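Lunch with the woman who fixes other people's tablecloths

19 August 2021

I'd been trying to get this interview since June, and every time I called the shop she told me she was up to her elbows in somebody's gravy.
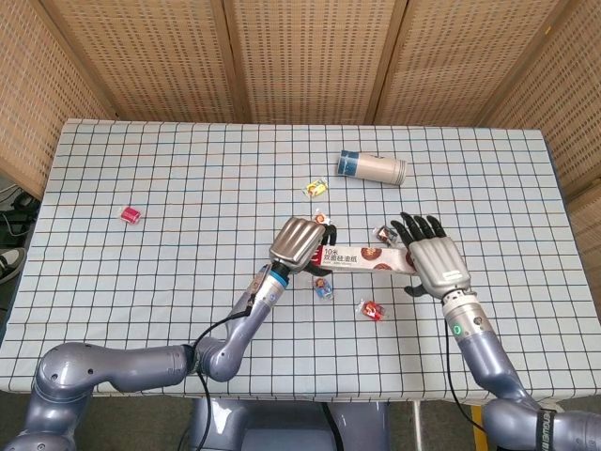 So I finally just showed up with sandwiches. The shop is called Latetti, it's on a side street behind the old Kalniņš bakery, and if you blink you'll walk right into the dry cleaner's next door (I did, and they pointed me back out without even asking what I wanted). She's been mending and cleaning table linens there for 23 years, and before that she worked in the laundry at a hotel called the Prinetti, which closed in 2000.

"They had a banquet room and a wedding in it pretty much every weekend," she told me, moving a stack of napkins so I'd have somewhere to put my elbows. "You learn wine at a place like that. Drinking it too, but mostly getting it out."

I asked her the question I'm sure everybody asks, which is what to do about red wine, and she put her sandwich down.

"Blot it. Don't rub it! People rub. They get so upset and they go at it with a napkin like they're sanding a floor, and now the wine's in there for good. Blot it, cold water, go back to your dinner. You can call me tomorrow."

No salt? My mother always used salt.

"Salt's fine if it makes you feel better."

I wrote that down and underlined it, and I'm planning to read it out loud at Thanksgiving.

What she really loves, though, is the mending. She showed me a cloth she'd been working on all week, a big cream thing with a burn hole in it from a candle, and I honest-to-goodness couldn't find the repair until she took my finger and put it on the spot. She pulls threads out of the hem on the inside, where they won't be missed, and weaves them back across the hole with a needle. A hole as big as a dime takes her most of an afternoon. Checks and plaids take longer, and she charges more for them.

"With a plain cloth I can cheat a little," she said. "With a check, if I'm one thread off, your eye goes straight there. You'll be sitting at your own table and that's all you'll see. I've pulled out a whole day's work over one thread and started again."

Does she ever say no to a job?

"All the time. If it's polyester I tell them to go buy a new one. And if it's rotted I tell them that too, and that's a harder talk, because it's usually Grandma's." She thought about it for a bit. "What I do then is cut it down. You can get 6 good napkins out of a dead tablecloth, sometimes more. One lady cried when I said it, and then she came back for them and cried again, but nicer."

We got onto irons, and I have to tell you she has opinions. Hers is a Siver, very old and very heavy, with a cord she's replaced more than once. She irons linen damp, wrong side first, and she never folds it along the same line twice in a row, because that's where it cracks. I confessed that I don't iron my tablecloths at all. I just throw them on the table and hope the plates hold them down.

"Spray bottle," she said. "Put it on the table, spray it, smooth it with your hands, go take your shower. It'll be fine by the time they ring the bell." I've tried it twice now, and it works so well I'm a little mad I didn't know about it sooner.

She keeps a paper ticket book for every job, and the one on the counter was open at number 3164. I asked if she'd started at one. She said no, she'd started at 2000, so the first customers wouldn't worry that she was new.

Before I left she wanted to look at my sleeve, where I'd dripped mustard during the part about the wine. She scraped it off with the back of a butter knife, dabbed at it with something from an unlabeled bottle, and told me to wash it cold when I got home. Then the phone rang, and it was someone with a beet problem, so I let myself out.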